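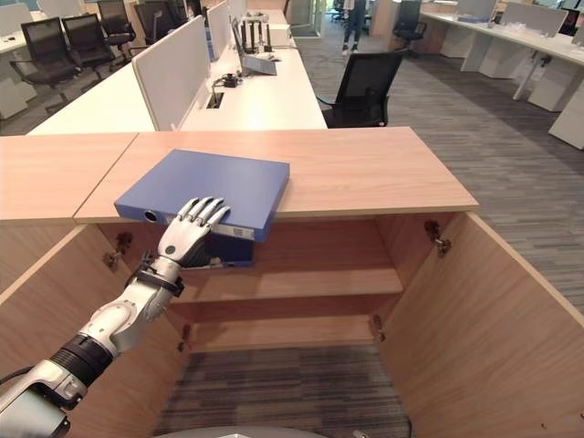
The under-12s now want to train twice a week, the Brullham coaches told us last month, and could we find the pitch time? Short answer - yes, from March. Longer answer below.

Progress report to the Jotora Community Sport Fund
Brullham Youth Soccer, winter period

Where we are
Registrations at 73, target was 80. Girls' side is the slow part, only enough for one squad so far. Two open evenings planned before spring, flyers gone to the schools. Winter league: under-12s third, under-14s out of the cup on penalties but still in with a shout in the league. Under-10s don't keep a table, they just play.

Money
Grant was 4000. Spent so far: over 2000, nearly all of it on floodlight hire and referee fees. Goals and nets ordered from Brendano, invoice not in yet, will forward when it comes. Kit came in under budget so we would like to move what's left to travel - please confirm thats OK in writing.
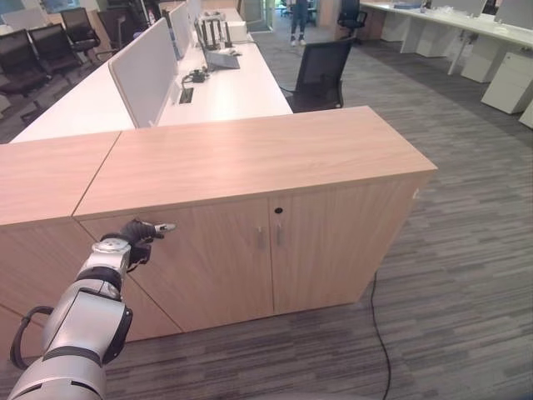
Pitches
Lower field was waterlogged most of December. Four home games called off, three replayed, one still to fit in. Tymoshchuk Park let us have their turf field at 6 p.m. on short notice, good surface, bit of a drive for some families. We've asked for a regular slot there.

Coaching
Two parents through the first badge, one more waiting on a course date. First aid certificates all renewed. Still no goalkeeper coach. Ad is up agian.

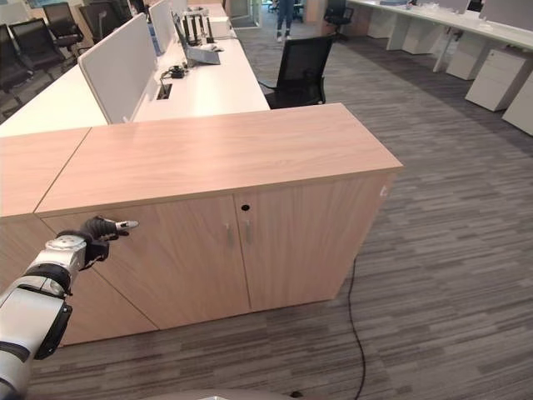

Can the late slot at Tymoshchuk be earlier for the little ones, one parent wrote on the feedback form, because mine is asleep in the car by the time we get home. Fair point. Have asked for 5 p.m., waiting to hear.

Next period
Play the outstanding game
Fill the girls' under-12 squad
Goals up on the lower field once it drains
Full receipts to Jotora with the next report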